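Breter Workshop: The Tables and Benches

Gallery

The upstairs workshop at Breter was fitted out over six weeks in May and has been in steady use ever since. Members often ask what the tables are like before they book, so we have put together this page with notes on each part of the room. Selvaraj Mondal wrote the notes and keeps the room in order.

The room is on the first floor, at the Dirthorpe Road end of the building. There is a lift, and the door to the stairs is kept shut when the saw is running downstairs. Booking is by the half day. Tables can be moved if two people do the lifting, but please put them back before you leave.

The pale tables are the ones most people ask for. They are used for assembly, repairs, sorting and anything else that needs a clear, smooth top. Small screws show up well on them, which helps when you have dropped one.

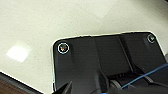
Off-white tabletop with a black plastic panel on it, two of its screws showing.

The tops are wiped down at the end of each session. Use the spray on the shelf by the sink and a soft cloth — no scouring pads, please, as they leave marks that do not come out. Glue should be dealt with while it is still soft. If you are working with solvent or paint, put down one of the boards from the rack first.

Power comes from the wall sockets and from four extension reels, which hang beside the door. Please wind them back up fully. Hand tools are in the Kongkaew cabinet and are signed out in the book on top of it. Drill bits go back in the tray in size order, and anything blunt goes in the tin marked Darov.

The room takes up to 22 people standing, though for bench work it is more comfortable with fewer. Stools are stacked in the corner and should be stacked again afterwards.

Lost property is kept in the office for 25 days. At the moment there is a tape measure, a pair of reading glasses and one left-hand glove.

Page last updated 20th November.

Back to galleries | Booking the workshop | Opening hours | Contact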